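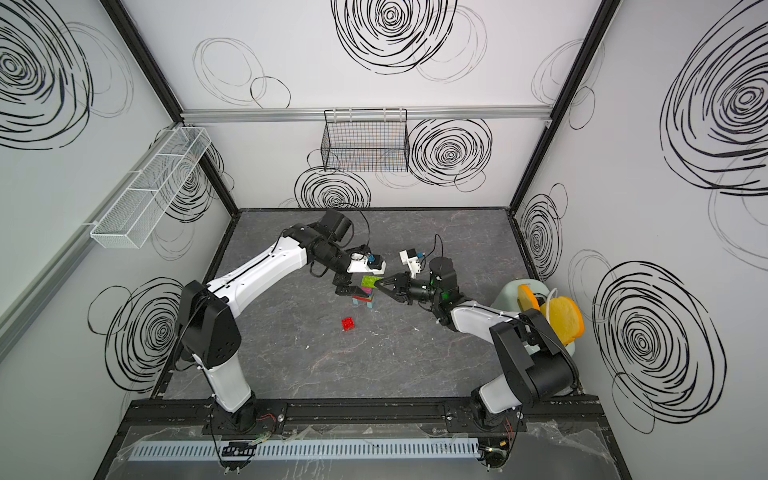

Anitha Raju says the trick to a good tower is to press each brick down until you hear the click, and she has built so many of them (with her own children, and now with half the children in Orthorpe) that it seems only fair to let her go first.

So what is that click? Turn a toy building block over and have a good look underneath. On top there are little round bumps, which builders call studs. Underneath it is hollow, and the space inside is made just a tiny bit too small for the studs that have to go into it. When you push two blocks together the plastic bends ever so slightly, far too little for you to see, and then it tries to spring back to the shape it was before. That makes it squeeze the studs, and the squeezing is what holds your tower together. There's no glue in there at all!

The rubbing between two things that are pressed together is called friction. You use it all day long without thinking, when your shoes hold on to the pavement or when you pick up a slippery bar of soap (a bit less friction there, and off it goes under the bath).

Now, what about stacks? A block sitting on two legs can stand up perfectly well, just as you can, so long as the weight above stays over the space between them. If you build too far out to one side the whole thing starts to lean, and down it comes, usually when somebody has just called you for tea. A wide, flat plate makes a lovely top for a small stack, and it gives you lots of studs for whatever you want to put up there next.

Something to try at home: gather 37 blocks of any colours you like and build the tallest tower you can, one block on top of another. Then take it to pieces and build it again, but this time make the bottom layer 3 blocks wide. Give the table a gentle wobble each time. Which one stays up longer?

When you have finished, drop all the loose ones into a tub with a lid, and do check under the sofa, where there is always a red one. Next time we'll be finding out why marbles roll.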